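发件人: Mansa Aidoo
收件人: plilletness 用户列表
抄送: Theda Albers; Maximiliano Jara
主题: Re: [plilletness] 手臂一动墙就变成“未知”,规划器死活不出轨迹

Theda 你好,大家好:

你那封信我昨晚就看到了,本来想随手回两句“把 unknown_as_free 打开就完事”,写到一半觉得不对劲,又把你传的录包拉下来跑了一遍,结果一跑就跑到现在。先说结论:你碰到的是两个毛病叠在一起,一个在自身滤除,一个在时间戳,规划器本身是冤枉的(我知道我维护它,我当然会这么说,可你往下看嘛)。还有一个关于布的小问题,我放在后面讲。

怕有人没看到原信,我整段引在前面,再往下写我的。

> Theda Albers 写道:
>
> 各位好,我在 Broltasari 里搭了一个卧室加小餐桌的场景,机器人站定以后转头看一圈建占据地图,然后让 Plilletness 规划手臂动作。静态的时候一切正常。可是手臂只要动过一次,墙上就会有一大块区域从“占据”慢慢变成“未知”,形状怪怪的,有点像三角又有点像折起来的胳膊。我的配置是未知按占据处理,所以那块地方本来离得挺远,膨胀以后却把手臂的去路堵了,规划器直接返回无解。
>
> 我试过的办法:
> 把地图衰减时间调长,只是晚一点出现;
> 把深度噪声关掉,没区别;
> 换规划算法,没区别(意料之中);
> 把自身滤除整个关掉,墙好了,可是手臂自己进了地图,满屏都是障碍,更糟。
>
> 录包是用 Grusow 录的,一共 194 帧,彩色、深度、关节状态、坐标变换都在里面。配置基本照抄 Nartey 那份,只改了相机话题的名字。
>
> 另外有一件可能不相干的事:场景里那张矮榻,上面搭了白布,机器人从旁边过的时候,手臂伸低一点就报碰撞,可我看距离明明够。是布的碰撞模型有问题,还是我哪里设错了?
>
> 还有,规划前那一下等待好长,是正常的吗?
>
> 谢谢!
> Theda

好,一件一件来。

先讲墙上那块“未知”。你说形状像折起来的胳膊,这句话是破案的关键!我把录包里自身滤除的掩膜单独导出来,叠到彩色图上逐帧翻,发现掩膜除了盖住手臂,还盖住了墙上手臂的影子。深度图里哪有影子这种东西,所以单看深度是查不出来的,我一开始也在深度那边瞎转了好久。Nartey 那份配置默认开了两路滤除,一路是几何的,拿机器人模型按当前关节角渲染一张轮廓;另一路是彩色分割网络,认“看起来像机器人的像素”。两路结果取并集。网络那一路呢,训练的时候大概没怎么见过影子落在光溜溜的墙上的情况,深灰色的一团,轮廓又跟关节臂差不多,它就很自信地判成“自身”了。

判成自身会怎么样?那些像素的深度在进地图之前就被丢掉了。一帧两帧无所谓,地图里还有旧的占据值撑着。可是你开了衰减,旧值一点点掉,新观测又一直不来,掉到阈值以下就成了未知。所以你把衰减时间调长只会推迟,不会解决,跟你看到的完全对得上。

你可能要问为什么转头看一圈的时候没事。因为那会儿画面里没有手臂,也就没什么东西可以让网络误会。Broltasari 同一个场景,视角不同差别很大:朝房间看过去,是矮榻、白布、深色木地板,前面一把椅子紧靠着桌子,网络那一路几乎不输出东西;低头看自己的时候,黑色的壳体、圆形的关节、右边一层层叠起来的长条件全在画面中间,后面就是浅灰的墙和那一大片影子。

先是往房间看的,再是看自己的: 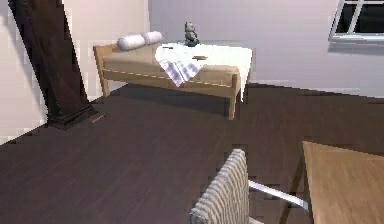
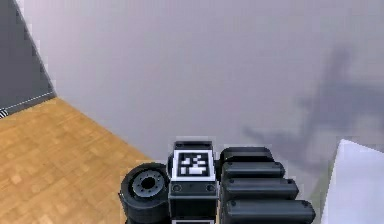
改法我试了三种,最后留下来的是最土的一种:让几何那一路当门卫。网络掩膜只有落在几何轮廓向外膨胀一圈的范围里才算数,出了这个范围一律不认。影子离手臂在图像上有一段距离的部分就全放过了,紧贴手臂边缘的那一点点影子会被误伤,但头一动或者手臂一动就补回来了,地图完全撑得住。对应到配置里,把

self_filter.combine: union

改成

self_filter.combine: gated
self_filter.gate_dilate_px: 3

膨胀 3 个像素我觉得是比较舒服的值。再小的话手臂边缘会漏出一圈飞点(深度在物体边缘本来就会糊),再大就又开始吃影子了。你如果把图像分辨率调高了,要跟着改大一点,目前它是按像素算的,没有按角度算,这个设计是我当年偷懒,想改,还没改。

那为什么不干脆只留几何那一路、把网络扔掉呢?Edem Agbeko 在列表里提过好几次这个主意了,我也不是没动过心。问题是机器人模型里没有线缆,没有后来加装的小零件,夹着东西的时候模型也不知道夹的是什么。仿真里这些都无所谓,Theda 你完全可以只用几何;到了真机上你会想念那个网络的。所以我宁可留着它,给它拴根绳子。

接下来是第二个毛病,也就是时间戳。改成 gated 以后我兴冲冲重放录包,影子问题没了,结果手臂边上冒出来一串鬼影一样的占据格子,手臂走到哪儿拖到哪儿。我当时真的想关电脑去吃饭了。

后来想想也合理:以前两路取并集,几何轮廓就算慢半拍,网络那一路会替它兜着;现在几何当了门卫,门开错了位置,网络认对了也进不来。也就是说这个偏移一直都在,只不过之前被盖住了。

怎么确认是时间偏移还是外参不准呢?我用的是壳体上那张方形标记。做法很简单:从关节状态和坐标变换算出标记四个角应该投到图像的哪里,再跑一遍标记检测拿到四个角实际在哪里,两个一减就是残差。然后看残差跟着什么走。如果机器人完全不动残差也在,那是外参或者模型尺寸的问题;如果静止的时候残差接近零,头转起来以后残差变大、方向跟着转动方向翻,那就是时间问题。你这个录包是后一种,非常典型,残差和头部转速几乎画成一条直线,斜率换算过来是 89 毫秒,图像的时间戳比关节状态晚这么多。

89 毫秒在仿真里是哪儿来的?我翻了 Broltasari 的渲染节点,它给图像打的是“发布时刻”的时间戳,而渲染那一帧用的是更早的物理状态。物理和渲染在你的机器上又是异步跑的,显卡一忙,差距就拉开了。Maximiliano 你不是在弄渲染那块吗,能不能看一眼?我觉得应该在抓取物理状态的时候就把时间存下来,渲染完了原样贴上去。我本地打了个很丑的补丁,效果立竿见影,但是我只改了彩色那一路,深度那一路走的是另一个回调,我没敢动。

在补丁合进去之前,可以先在 Plilletness 这边手工补偿:

self_filter.image_time_offset_ms: -89

注意是负号。我自己第一次写反了,鬼影跑到手臂前面去了,看着特别诡异,像手臂会预言一样。还有就是这个数跟你的机器绑定,换台机器要重新测,别人不要照抄!Grusow 里面有个小脚本可以自动跑刚才说的残差拟合,输入录包和标记的连杆名字,输出偏移量和一张散点图。用的时候录包里最好有一段头部匀速来回转的动作,速度别太慢,不然斜率全是噪声。Theda 你录的这份刚好有,不知道是不是有意的,反正帮了大忙。

顺便说一句标记检测的事。低头角度很大的时候,标记在图上是斜的,四个角的精度会掉,尤其是离镜头远的那条边。我只取了检测置信度高的帧来拟合,别的帧扔掉。扔掉以后剩的帧也够用,拟合结果没怎么变,我就放心了。

第三件事,矮榻和布。

你的直觉是对的,就是布的碰撞模型。Broltasari 载入场景的时候,布料类的物体会先跑一小段模拟让它垂下来,停住以后把网格冻结,渲染用的是冻结后的网格,所以看上去很自然。可是导出给规划器的碰撞体默认走凸包!一块布铺在坐面上,边又从前面和右端搭下去,你想象一下给它包一个凸包是什么样子:坐面下面、垂边后面那一大块空间全被填实了,布角往外撇的褶子又把凸包往外撑了一截。手臂伸低一点,离布看着还有距离,离凸包早就贴上了。

解决办法是在场景文件里给布单独指定分解方式:

collision.decompose: convex_parts
collision.thickness: 用默认就行

前面挂着的那条蓝白格子毛巾也一样处理,它压在布外面,本身也是布料类。我一开始只改了白布,还是报碰撞,查了半天才想起来还有它。榻本身的木架子不用管,本来就是按零件拆开的碰撞体。坐面靠墙那边的白色圆枕和那只灰色小熊也不用管,它们本来就鼓鼓的,凸包包上去差别不大,而且你的手臂又不往那个方向去。

拆完以后碰撞体数量会多不少,规划器的碰撞检测会慢一点,我这边一次规划多了 20 来毫秒,我觉得能接受。你要是觉得心疼,可以只对靠近手臂工作区的那几块做分解,别处仍用凸包,场景文件支持按物体覆盖。

还有一个你没问但我看到了的:白布上面那个扁扁的棕色小物件,在占据地图里完全不存在。原因也简单,它太薄了,比一个体素还矮,跟布面并到同一层格子里去了。如果你只是从旁边过,无所谓。如果你后面打算往布上放东西,或者拿它,那光靠占据地图是不行的,得让物体检测那一路单独把它报成一个碰撞体。Mohammed-Awal Kyei 写过一个从检测结果生成薄盒子的节点,在 Nartey 的工具目录里,文档有点旧但是能跑。Mohammed-Awal 如果在看的话,请考虑一下把里面那个写死的坐标系名字做成参数,拜托拜托,我每次用都要改源码。

白布这个东西对平面提取也挺不友好的。布面不是严格平的,提取出来的平面会在褶子那里碎成几片,你会看到支撑面的边界每帧都在跳。我的做法是提取之前先在时间上攒几帧再拟合,而且要等时间偏移修好以后再攒,不然头一转就糊成一团。先后顺序很重要,我就是先调的平面提取,调了大半天,后来修好时间戳发现调的参数全都得推倒重来……

最后是你问的规划前那一下等待。这个有一半是我的锅。Plilletness 收到规划请求以后会等一张“比请求更新”的地图,等到了才开始。这个设计在真机上是有道理的,人刚从旁边走过去,你总希望用新的地图。可是它比较的是时间戳,图像时间戳偏晚,地图时间戳跟着偏晚,理论上应该更容易满足才对,对吧?我也是这么想的,然后看代码发现,同步器还要再等关节状态追上地图的时间戳才放行,于是就在那里干等,等的刚好就是偏移那么长,再加一个地图更新周期。修好偏移以后会明显缩短。如果你在仿真里场景不变,可以再加一句:

planner.wait_for_fresh_map: false

等待就基本没有了。真机上请不要关,拜托。

汇总一下你现在要改的东西,按我建议的顺序:

先关掉别的一切花样,跑 Grusow 的偏移脚本,把 image_time_offset_ms 填上;
再把 combine 换成 gated,重放录包看墙还在不在;
然后处理白布和格子毛巾的碰撞分解;
最后再去动规划器的等待和平面提取。

每改一步都重放同一个录包,不要重新录。我吃过这个亏,边录边改,最后根本不知道是哪一步起的作用。

我把改完以后的配置和重放的地图对比传到录包同一个目录了,文件夹名字里带 gated 的那个。墙上那块在整段重放里都保持占据,手臂边上也没有拖尾。不过要提醒一下,我只在你这一个录包上试过,光源换个位置影子会跑到手臂正后方,跟几何轮廓贴在一起,那种情况 gated 能帮多少我心里没底。你要是方便的话,能不能把灯挪一挪再录一段?影子落在地板上的也想要一段,那边的地板是带拼花纹理的,网络在有纹理的背景上表现可能不一样,我很好奇。

对了,你在信里说换规划算法没区别,那几个算法你是用默认参数试的吗?里面有一个对狭窄空间特别敏感,如果碰撞体修好以后它还是无解,把日志发给我,那可能真的是规划器的 bug,我就不嘴硬了。

还有两个问题想顺便问列表里的各位:

一个是 gated 要不要变成默认值。我倾向于要,但是它对时间戳的要求比 union 高,老用户升级以后如果偏移没校准过,会突然看到拖尾,然后来骂我。折中的办法是启动的时候自动估一下偏移,超过某个值就打警告并且退回 union。Edem 你之前反对自动退回,说这样问题又会被盖住,我现在有点被你说服了,可是光打警告又没人看日志。大家有什么想法?

另一个是影子的训练数据。Broltasari 里可以直接渲染有影子和没影子的成对图像,标注等于白送。有人愿意弄吗?我可以出脚本和机器时间,但是训练这块我真的不熟,上次自己训出来的那个把椅子背都认成机器人了(横条条的那种椅背,可能跟手臂上一层层的长条有点像吧,我猜的)。

先写到这儿,我得去把深度那一路的回调看一眼,不然 Maximiliano 又要说我只修一半。

Mansa

Plilletness 维护组
退订或修改收信方式请看列表首页;录包请放共享目录,不要直接作为附件发到列表。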